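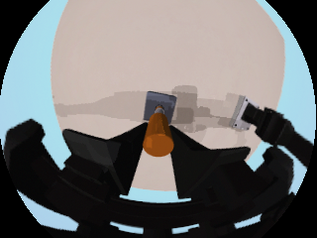 Booking a Room at the Flirncombe Centre

Local groups, societies and small businesses may hire the rooms at the Flirncombe Centre for meetings, classes and talks. Please read these steps before sending a request.

1. Choose a room
The Buridel Room seats 50 and has a small kitchen next door. The Zellelham Hall seats 200 and is let with the stage. Both rooms have step-free entry from the car park.

2. Check the dates
The calendar by the main office shows which sessions are free. The Hall is closed throughout August for floor repairs. Requests for the autumn term must reach us by 12th June.

3. Fill in the form
Ask the office for Form 173 or collect one from the front desk. Give the name of your group, the number of people expected and the times you need. Setting up and clearing away must fall within the hours you book.

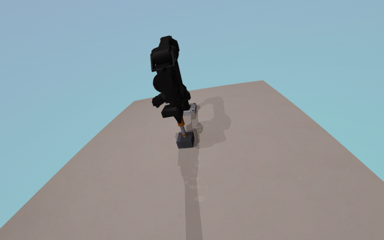
If you wish to serve hot food, tick the box on the second page and add the name of the person in charge of the kitchen. Groups bringing their own electrical items should check that each one carries a current test label.

4. Wait for a reply
The bookings officer, Rostislav Sokol, will write to you once your request has been checked. A booking is not firm until you have received this letter and paid the deposit.

5. On the day
Collect the key from the front desk and sign the book. Chairs are stored in the Vrabec corridor and should be returned there in stacks. Fire doors must be kept clear at all times.

Changes and cancellations
Please tell the office in writing. The deposit is returned in full if we receive at least 2 weeks' notice. Regular hirers should use a separate form for each term.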